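Ticket: Blocks marking up the gray bin, and which cleaner to use
Opened by: Tala Darwish
Status: Open, waiting on a reply from stores
March 2018

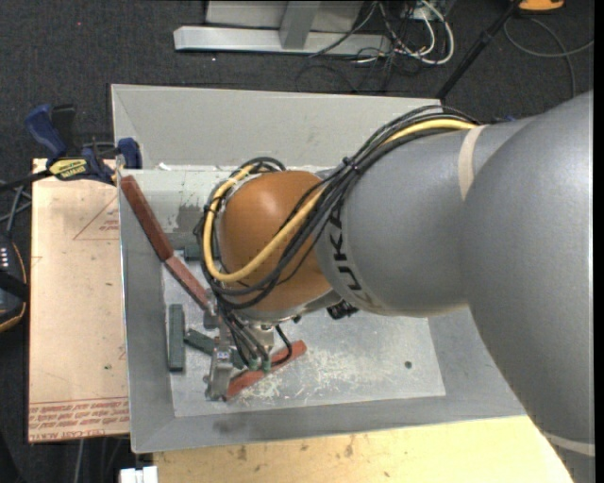

Hello Vibeke, and thank you for getting back to me so quickly last time! I'm writing again about the metal bin with the red and green blocks. The floor of it is badly scuffed now, with whitish scratches all over one patch, and there's a dark smudge on one of the sloping walls that I would dearly love to get rid of before the Warkovdale people come by.

What I've tried so far: warm water and a soft cloth, 2 passes. Then Pristex, left on for 7 minutes as it says on our sheet, and wiped off. The smudge looks a shade lighter to me, though I may be flattering myself. The scratches didn't budge, and I didn't really expect them to.

Reply from Vibeke Kragh:
Hi Tala, no trouble at all. Please hold off on the scouring pads (I know they're tempting, I've been there myself) and try Pristex once more, but leave it 70 minutes with a damp cloth laid over the spot. Take the blocks out first and wipe them separately, and check their corners while you're at it. If any feel rough, put them aside for me.

Tala Darwish:
Will do, and I'll go over the corners this afternoon. Could you also ask Lauritsen whether they still carry the thin liner we had in October? I'd much prefer that to a new bin.

Vibeke Kragh:
Asked this morning. I'll leave the ticket open until they answer.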